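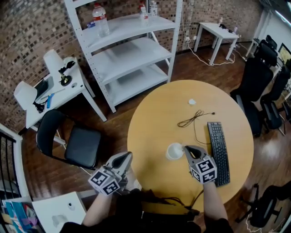
According to Wong, the first budget for a manipulation project is nearly always a robot budget, and the line that runs out first is the one for everything else. The remark is often repeated in writing on equipment planning for robot learning, where a growing share of the money goes to hand-held grippers, mounts, markers and furniture.

Hand-held gripper planning

Hand-held gripper planning is the part of an automation budget that covers devices carried by a person to record demonstrations of a task. A typical station has two grippers, one for each hand, a table, and a small stock of everyday objects such as cups. Printed fiducial markers may be fixed to each gripper on a cube or plate so that its position can be tracked.

Costs

Costs are usually divided into purchase, setup and upkeep. In the plan drawn up for the Eltmont site, a pair of grippers was entered at $1,308, and mounts and printed markers at $745. The full cost of one station, including a table, chairs, shelving and cabling, came to $3,332. Operator wages were kept in a separate account and are not part of that figure.

Upkeep is harder to estimate. Jaw pads wear, markers get scratched and cables fail at the connector. The Eltmont plan set aside money for one spare gripper per station and replaced markers on a fixed schedule of 18 weeks.

Space and furniture

Ordinary rooms are commonly used, and many buyers furnish them with office tables and open metal shelving. Round tables let an operator approach from any side but waste floor area when several stations share a room. Rectangular tables are easier to place in rows. Plans normally leave clear floor behind the operator and keep a keyboard within reach for starting and stopping a recording.

Purchasing

Equipment can be bought as a kit or as separate parts. Duditell sells complete stations with a service contract. Flerkeo supplies grippers and mounts only, which lowers the purchase price but leaves assembly and calibration to the buyer. Mixed orders are possible, although mounts from the two suppliers do not share a bolt pattern and need an adapter plate.

Lead times should be confirmed before a room is booked. At Eltmont the furniture was delivered in November and the grippers followed in a second shipment, so the first month of rent was charged to setup.

See also: Equipment depreciation; Fiducial marker; Robot end effector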